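Speaker notes — "Drafting a Receiver When You're Picking Late"
Tullio Lombardi

Opening. Say hi, wait for the back rows to sit down, don't start with the joke about the Combine. It died last time.

So, thanks for having me. I coach receivers, I've watched way too much college film, and I've got 19 minutes before they take the microphone away from me. I want to talk about what you're really buying when you take a wide receiver at the tail end of the draft, and why I think most of us grade those guys on the wrong plays.

I'll start with a story. A few years back I was helping out at Tredell, small school, one good field and one terrible one. We had a kid, long arms, long stride, ran past everybody on Saturdays. His senior year he had 978 yards and every scout who came through wrote down the same word: speed. I wrote it down too! And then he got to a pro camp and couldn't get off the line against press, and he was home before the pads came on.

(Pause here. Drink some water.)

What did I miss? I went back and looked at all his targets. He'd faced real press coverage on 6 of them. Six! The rest of the time the corner was giving him a mile of grass and he just ran through it. I had a whole report on a guy I'd never seen do the job.
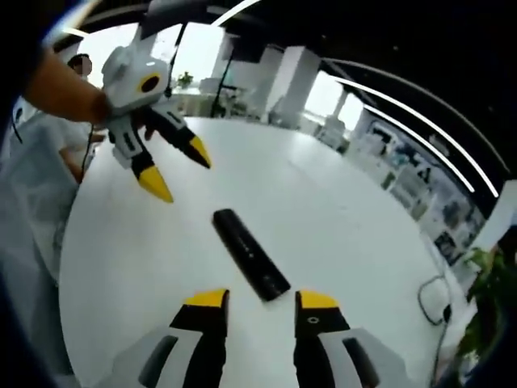

Which gets me to releases. If you only have an hour for a late-round receiver, spend most of it on his first three steps. Forget where the ball goes. Watch his feet, then his hands, then rewind and watch the corner, who'll tell you plenty. Is the corner opening his hips early? Is he grabbing? A corner who grabs is a corner who's worried, and I like a receiver who worries people.

Long striders are the tricky ones. They need room to get rolling, and a jam at the line takes that room away. I still love them on deep posts and go routes, I'm a sucker for it, but ask me to run a quick slant on third and four and I want somebody who can stop and start in a phone booth.

(If the room is mostly high school coaches, do the footwork bit on stage. If it's mostly scouts, skip it, they'll fold their arms.)

Next part, special teams. Your seventh-round receiver is going to be the fifth or sixth guy in the room. He's dressing on Sunday if he can cover a punt. I'd say half the reports I read don't have one line about it, and that's crazy to me. Turn on the kick coverage tape. Does he run hard for the whole play or does he start coasting when somebody else is closer? You'll learn more about him there than from a one-handed catch in a blowout. 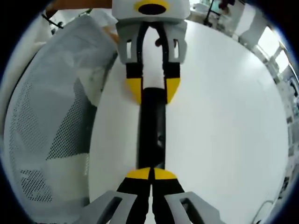 Two grippers, fingertips facing each other.

Okay, drops. Everybody hates drops, and I get it, I've thrown a clipboard over a drop. But sort them before you panic. A guy who drops it looking upfield before he has it, I can work with that. A guy who's late getting his hands up on every ball over the middle, that's harder, and I've only fixed it once. His name stays with me, he'd be embarrassed.

I charted 316 targets for this talk, all late-round or undrafted guys, all by hand, at my kitchen table. The drops I worried about most were the ones on easy third-down throws with a defender coming. Go look for those. They aren't in the highlight reel, so you'll have to ask the school for the full tape and ask nicely.

(Somebody will ask about 40 times here. Take it, keep it short.)

My answer on the 40: I care, just less than you'd think. I want to know how fast he is in the fourth quarter when he's tired and he's the third read on the play.
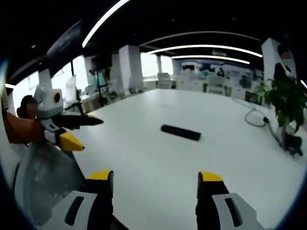
Page last changed: 26 November 2025

Last piece, the phone calls. Call the position coach, sure, but he's going to sell you his guy — I would! Call the equipment manager. Call the scout team quarterback. Ask what the kid was like in the weeks he wasn't getting the ball. I once moved a player up a full round on my own board after a call like that, and he stuck on a practice squad for two seasons.

Then questions. Repeat each one into the mic for the back of the room. If we run short, go back to the Tredell clips and play the second press rep again, slowly.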